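The Arm That Let Go Too Late

The fault at Hirkodeck's gear bench first showed itself on a Saturday, when one of the arms was told to release a gear and kept its fingers shut.
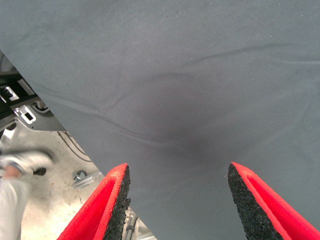
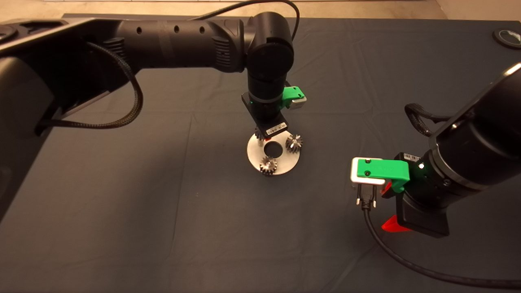

Damián Leiva, who wrote the release routine, found the command had been sent on time. The gripper acted on it 500 milliseconds late. By then the arm had begun to lift, and it took the gear and its plate up with it. The plate fell on the cloth and chipped a tooth.

The log held 723 cycles. Eight had the same delay, all after the arms had been running for more than 30 minutes. Leiva traced it to a message queue that filled up and was never cleared.

Jarosław Grabowska, the shop's safety lead, was less worried about the gear. "People reach in there to reset parts," he said. "If it holds when it should open, I want it stopped."

The arms now wait for the gripper to confirm before they move. If no answer comes, power to both is cut. The change has slowed each cycle a little, and Grabowska has asked for a second review in May.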